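Last updated: June 6, 2022

This site uses cookies to remember your settings. Accept | Manage

Nudby student robotics club — progress report on the Tendent grant

Hi again! This is our second report on the kitchen table project, and it's a much happier one than the last. When I wrote in October we had a plan, a shopping list and a lot of arguments about what counts as "picking up a bowl." Now we have recordings, a half-trained model and a whole new set of arguments.

Quick recap for anyone on your side who's new: the students are teaching an arm to tidy up a table after a meal. They do it by demonstration, so a student does the task with a pair of hand-held grippers, the motion gets recorded, and the model learns from the recordings. The club calls the project Stodedska (don't ask me, they voted on it) and the name is now on everything we own.

We promised you 60 demonstration sessions by the end of the school year and we've finished 40. I'd love to give you a nicer number, but exams ate most of the spring and I wasn't going to fight the math department over it. Those 40 sessions gave us 447 usable clips. A clip counts as usable if the move was completed and both recordings line up in time, and the students check each other's work on that, pretty ruthlessly.
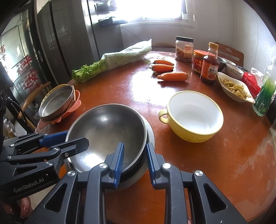
The biggest change since the last report is that we stopped practicing on classroom stuff. We spent the fall moving foam blocks and plastic cups between taped squares, and the model got very good at foam blocks and plastic cups. Then one of the older students pointed out that the grant application says "kitchen table" right there in the title. Fair point! So we moved over to the Acuña house, where there's a real table and real groceries, and the work got harder and a lot more interesting overnight.

Bowls are where most of the learning has happened. Our first rule was to pinch the rim from both sides, one finger in and one finger out, and it worked on small bowls and went badly on wide ones. The rule the students wrote next was to go in with the fingers closed and open them until they push outward, the way the blue fingers are spread against the inside of the steel bowl.

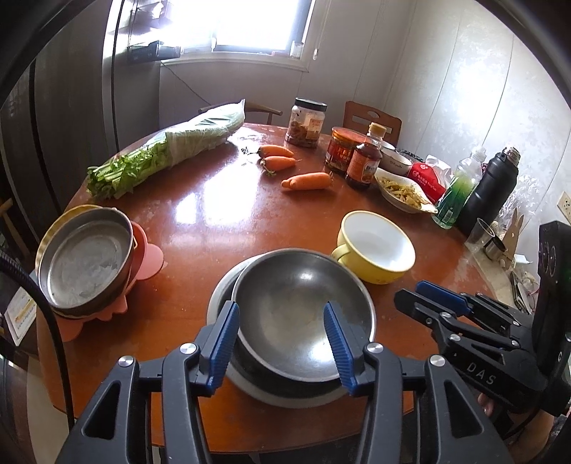
We have both grips in the data now, with a label for each, and the next training run should tell us whether the model can choose between them on its own. My money is on "sometimes."

Shiny things are still a headache. The tracking drifts when there's a lot of window light bouncing around, and stainless steel makes it worse. Two students wrote a little script that flags clips with too much glare before anyone wastes time labeling them. It was their own idea and it's the piece of work I'm proudest of this year. They'd never written anything longer than a homework assignment before that.

The vegetables came in as a stretch goal. Carrots are long and skinny and they roll, so we've been trying out different approach angles, and the students keep a running log of which ones they like. Celery in a bag is for next year, as far as I'm concerned, but I've been outvoted before.

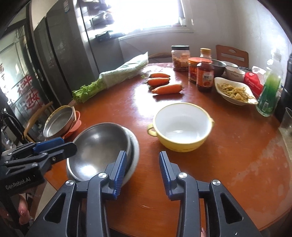
Carrots, celery and bowls on the table, with both grippers in view.

On money: we're inside the budget. Replacement finger pads cost more than I planned, and I moved the difference over from the travel line, which we hadn't touched. We also bought 10 extra memory cards and I regret nothing. The itemized sheet is attached the same way as last time.

What's left is the remaining 20 sessions, one full training run and the open house demo. I'd like to ask for an extension through October so the kids can do the last batch properly once school starts back up. No extra funds needed, only the time. If you want to come see a practice before then, just write — they love an audience and they'll put a gripper in your hand before you've got your coat off.

Get our newsletter! One email a month during the school year.

© 2022 Nudby student robotics club | Contact | Back to top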